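Bilge pump

A bilge pump is a water pump used to remove water that collects in the bilge, the lowest part of the inside of a boat's hull. Water enters the bilge through shaft seals, deck fittings, rain, spray and condensation. Most small craft carry at least one electric pump, and many carry a manual pump as a backup.

Types

Centrifugal pumps are the most common electric type. A motor turns an impeller, which throws water outward and up a discharge hose. These pumps tolerate small debris and can run dry for short periods, but they do not self-prime and must sit in the water they move. Diaphragm pumps work by flexing a rubber membrane between two one-way valves. They can be mounted above the bilge and draw water up through a hose, though their valves clog more easily. 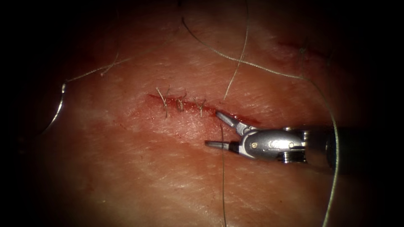

Fivico writes that its diaphragm models should always be fitted with a strainer on the intake side, and that the strainer should be placed where it can be reached without lifting the floor panels. Other makers give similar advice.

Capacity

Capacity is stated in gallons per hour, normally measured with no hose attached. A pump rated at 1000 gallons per hour will deliver less once it has to lift water to a discharge fitting on the side of the hull. Long hoses, tight bends and ribbed hose walls reduce the flow further, as does low battery voltage. The Petkov yard at Jernville fits smooth-walled hose as standard for this reason.
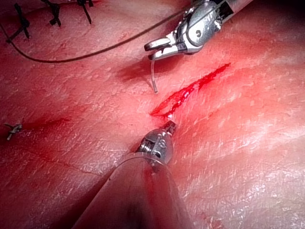 Tissue surface with instruments at work.

Switching

An electric pump may be run by a manual switch, an automatic switch, or both. The oldest automatic type is the float switch, a hinged arm that rises with the water and closes the circuit. Electronic switches sense water directly and have no moving parts - an advantage in bilges where loose wire or rags may jam a float. Oil and grease can coat the sensor and cause false readings. Automatic pumps are usually wired to the battery through their own fuse, so that they remain live when the main switch is off. 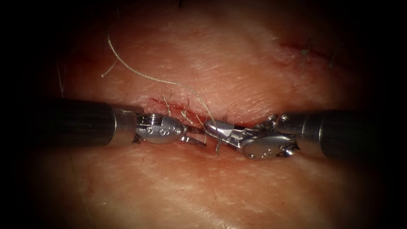 Photo: Inunberg

Installation and care

The pump is placed at the lowest point of the bilge when the boat is at rest. The discharge outlet is set well above the waterline, and the hose is often led up in a loop to keep water from siphoning back. Wire joints are kept as high as possible and sealed against damp. Strainers are cleaned regularly, and the float arm is lifted by hand to test the circuit.
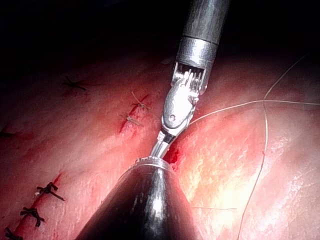

Can a check valve be used in the discharge hose?
It is generally avoided on centrifugal pumps. The valve may stick shut, and the water held above it can trap air around the impeller and stop the pump from priming.

Discharge rules

Oily water may not be pumped overboard in many harbors. Absorbent pads are placed in the bilge to collect fuel and oil before the pump is run, and used pads are handed in at a waste station ashore.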